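Re: [kevham-users] Duplicate handling when two trackers are merged
From: Carol Sugden
Date: 4 August 2018

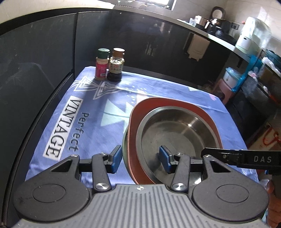

Liam, the short answer is that the importer does not compare reports by title. It compares the origin key, and the origin key is built from the project prefix and the old issue number. Two reports with the same wording but different prefixes are two issues as far as Kevham is concerned, and they stay two until someone links them by hand. Titles are a poor basis for matching anyway. In our own tracker one report is titled "Right blue pad over bowl", and the same position was filed a second time as "finger inside dish". A string match would never have paired those, and a loose match would have pulled in every other report with "blue pad" in the title.

Liam Dobson wrote:
> We are folding the Tomden tracker into the Plarnero one before
> the September release. Tomden has 608 open issues, Plarnero
> has some 900. I ran the importer against a copy and got no
> duplicates flagged at all, which cannot be right. I know of
> several bugs in the shared parser that were filed on both
> sides. Is there a switch I am missing? Also, what happens to
> the "confirmed" status? Tomden uses it, Plarnero does not.

There is no switch. What you can do is run the importer with the report-only option and then run the linker as a second pass. The linker reads the component field and the stack trace hash, if there is one, and writes its guesses to a plain text file with one pair per line. Nothing in the tracker changes until you feed that file back in. Delete the lines you do not agree with first.

Two things to check before you start:

The component names have to agree. If Tomden says "parser" and Plarnero says "core/parser", the linker skips the pair without a warning. Guoqing Li posted a mapping file for this on the list last year. It still works with version 2, but the comment lines must start with a hash, not a semicolon.

Closed issues are left out by default. If a bug was fixed on one side and is still open on the other, you will not see it unless you include closed issues in the second pass. That makes the run a good deal slower. Ours took 60 minutes on the old Staniforth server.

As for "confirmed", the importer maps any status it does not know to "new". The old value is kept in the history of each issue but you cannot filter on it. I would add "confirmed" to the Plarnero workflow before the import, even if you plan to drop it later. Changing the status afterward sends mail to every watcher on every issue - Nuria Esteban can tell you how that went here.

One open question from my side. The linker always keeps the lower issue number as the parent. For a merge of two trackers this is arbitrary, and I would prefer the parent to be the report with the most recent comment. Yolotzin Arriaga had a patch for that, but I do not see it in the current branch. Does anyone know if it was dropped on purpose?

Carol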